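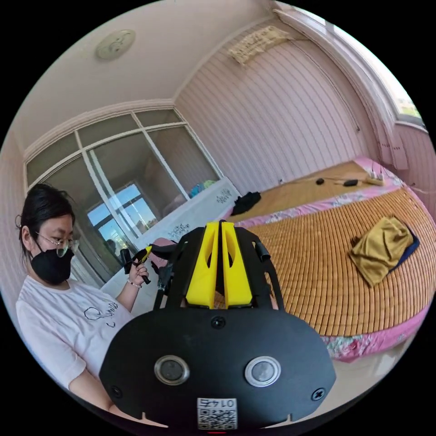 Cloth folding from hand-held demos: does the bedroom data help?
Forum: Learning from Demonstration

muthu_f
Evening all, and sorry in advance for the length. Our little group in Harkton has been training a folding policy on demos recorded with hand-held grippers in people's homes. We had 367 lab demos on a flat gray table, then added 60 done on beds. On cloths the policy had never met, it went from finishing 2 folds in ten to finishing six. I'm delighted, but I'd love for somebody to poke holes in it before I write it up!

rakiya_o
Lovely result, Muthu, and I do mean that, but ten trials is thin. Did you run the lab-only policy again with 60 extra lab demos? Otherwise you may just be seeing more data.

muthu_f
Fair, and no, not yet. What makes me hopeful is where it got better, which was almost all in the first grasp. Dark cloth on a patterned bamboo mat seems to teach it to look for an edge instead of a color change.
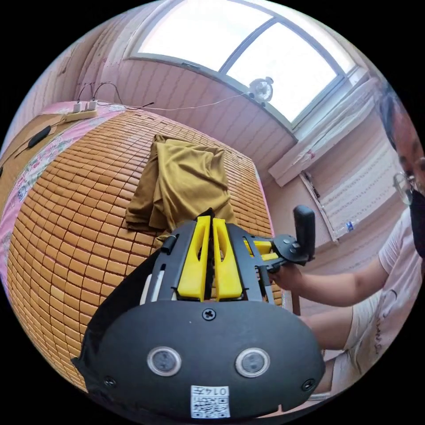
Re: more data or better data?

temitope
I'm with Rakiya on the control, though I'd bet on Muthu (we saw much the same at Paredes last November). A crumpled heap on a soft bed is a different problem from a towel laid flat on a table, and the fingers have to come in lower. My only grumble is the wide lens. Straight rows of tiles come out as arcs, so are you undistorting first?

muthu_f
No, we feed it raw. Ebere tried undistorting and we lost the corners, where half the cloth tends to be when you're working close in.
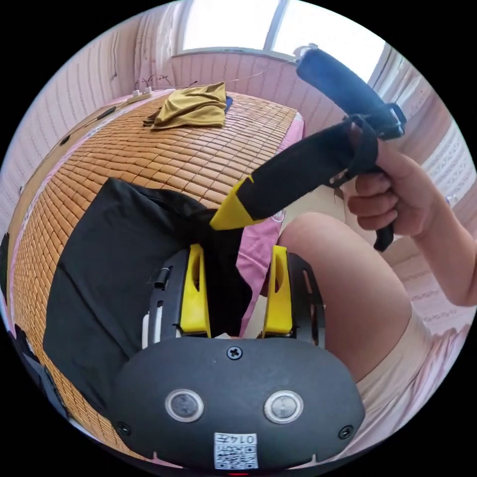

She still thinks I gave up on it too soon, and she may be right, so I'll run it both ways along with Rakiya's control.

rakiya_o
Wonderful. Please post the failures too, I always learn more from those.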